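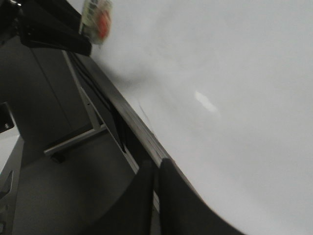 Work in the second period of the Ranley grant centered on one question: can a two-fingered arm clear and restock a surface at a pace a shop or household would accept? The answer at this stage is a qualified yes for clearing and a no for restocking. Trials moved in October from padded bins to hard, smooth surfaces such as the white tabletop with its dark front edge and thin metallic rim, and the change brought two difficulties. Glare on a pale top, even a small bright patch, can be read by the wrist camera as an item. The edge also limits how low the fingers may approach from the side.

The team completed 682 pick attempts against a target of 400. Boxed goods were handled correctly in 80 percent of attempts. Soft plastic packaging remains the weak point, with a success rate of 39 percent - well short of the level set out in the original proposal. Most failures occurred at release, when the wrapping clung to one finger and the item landed on its side.

Sudheer Gounder has led the revision of the grasp planner, and the new version is now in use on both Karkix arms. Tsegereda Shiferaw completed the safety review and recommends that a person remain within reach of the stop button during all trials. We have adopted that recommendation.

Wiping and folding were also included in the work plan. Wiping has been tested only on flat, uncluttered areas. Folding has not begun, and we request that it be moved to the next period so that staff time can go to soft packaging.

Spending is within budget. The one variance - replacement finger pads ordered through Zivetham - was covered from the equipment line. The full trial log will be sent to the Ní Mhurchú office with the next financial statement.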